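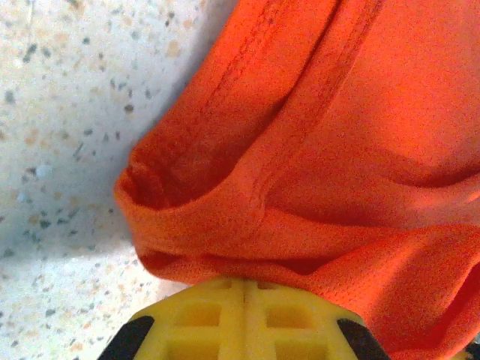

Getting bowled out early shouldn't cost you twice, you already lost the wickets, so you just divide by the overs you really batted. That was one comment on our team page after I posted the table, and four people have liked it, so now I don't know who is right.

thirdman_up

I keep the book for Pudelach in the Siregar league, 20 overs a side. We have played three games. We and Vaterine are level on points and only one of us goes through, so it comes down to net run rate.

In our second game we batted first and were all out for 159 in 17.4 overs. We still won. The other two games we batted the full 20 and were not all out. Across the three games we have 422 runs. The teams we played have 405 against us, and all three of them used their full 20 overs. No rain in any of the games.

My question is what goes in the overs column for the second game. If I put in the overs we faced, we finish above Vaterine, who are on +0.410. If I put in 20, we finish below them. The league sheet has a box marked "overs" and nothing else. I have read the playing conditions twice and they say "net run rate shall decide" without saying how to work it out.

Also, does it matter that we won that game? It seems odd to be marked down for a game where we batted badly and they batted worse.

Comments (6)

slipcordon

You should use 20. If you are all out, your run rate is worked out on the full number of overs you were entitled to face, not the number you used. That is the usual way in limited overs cricket and I have never played in a league that did anything else. Winning or losing the game makes no difference.

The thinking is that wickets are something you spend. A team that swings at everything and is all out in half its overs could show a very high scoring rate if you only counted the balls it faced. A team that bats sensibly to the end would look slower while making more runs. Counting the full overs stops that.

Your numbers, done that way:

Runs for: 422. Overs for: 60. That is 7.033 an over.
Runs against: 405. Overs against: 60. That is 6.750 an over.
Net run rate: +0.283.

And the way the comment says:

Overs for: 57.667. That is 7.318 an over.
Net run rate: +0.568.

So it does change who goes through, I'm afraid. Vaterine on +0.410 sit between the two.

Two other things to check before you send anything in. First, 17.4 overs is 17 overs and four balls, so as a decimal it is 17.667. A lot of home-made sheets divide by 17.4 and get the wrong answer. In your case 159 off 17.667 is 9.0 exactly and 159 off 17.4 comes out at 9.138. It won't matter to you once you put in 20, but it will matter for any game where a side chased the target down with balls left, because then you do use the overs faced. Being all out and winning a chase early are treated differently and people mix them up all the time.

Second, ask to see how Vaterine got +0.410. If they were all out in any game, or bowled anyone out, the same rule has to be used for them. If their scorer divided by overs faced, their figure is wrong too, and it could come down. It could also go up, if they bowled a side out cheaply and somebody entered only the overs that side lasted. Do both teams on the same sheet and have both scorers look at it.

Was this helpful? 9 people said yes

leg_bye_lou

I always work out the rate for each game and then take the average of the three. It's easier and you can see how each game went. You get a plus number if you won and a minus if you lost. I did it this way for Drorell for two seasons and there were no complaints, but we were never level with anyone so I suppose it was never tested.

Was this helpful? 1 person said yes
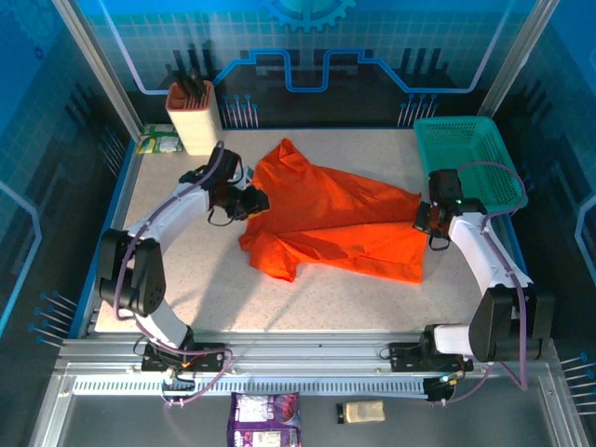
roller_end

I agree with slipcordon on using 20. I would not average the games as suggested above. You add up all the runs and all the overs for the season and divide once at the end. If every innings counts as the full 20 overs the two ways come out the same, which may be why it never caused trouble. As soon as one chase finishes early, or one game is cut short, they drift apart, because a short innings gets the same weight as a long one.

Games that were called off with no result are left out completely, runs and overs both. If a game was shortened before the start, then the full allotment for an all-out side is the shortened number. You say there was no rain, but check the same for Vaterine's games.

On the playing conditions, "net run rate shall decide" with no method is a gap, and I would write to the league now and ask them to confirm the method in writing. Do it before the last date for results, and copy in Vaterine. It looks a lot better than arguing afterward, even if it goes against you - and going by your figures it probably will. Our league added one line after a mix-up like this in March: "A side dismissed in fewer than its allotted overs shall be deemed to have faced its full allotment."

I would also reply to the comment on your team page so your players aren't expecting to go through.

Was this helpful? 5 people said yes

thirdman_up

Thanks. I have put in 20 and we are on +0.283. Vaterine's scorer is sending me their book tonight and I have written to the league.

Shares: 3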